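The Clostus roastery in Printhorpe opens its production floor to visitors one morning a month, and I took the 10 a.m. tour in September. The taproom next door shares the loading dock and the water treatment.

Green coffee arrives in sacks and is checked for moisture before it goes to the silos. The main roaster is an Erdem drum unit on natural gas. Batches are logged by bean temperature, with first crack marked by hand. Cooling takes 3 minutes on a perforated tray with a rotating arm.

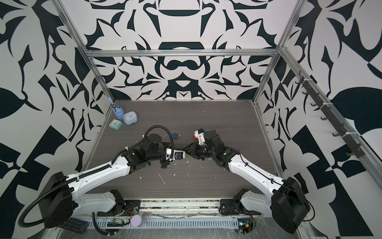

Water for both brewing and beer passes through a carbon filter and a softener. The cold brew tank holds 742 liters. It is filled in the afternoon, drained the next morning and kegged on the Haton line, which also handles the pale ale and the porter. Changeover between coffee and beer requires a full caustic cycle and a rinse.

The cupping at the end covered two washed coffees and one natural. The natural was overdeveloped for my taste. Retail bags are sold at the counter in 1000 gram size only. Parking is behind the building, entered from the dock side.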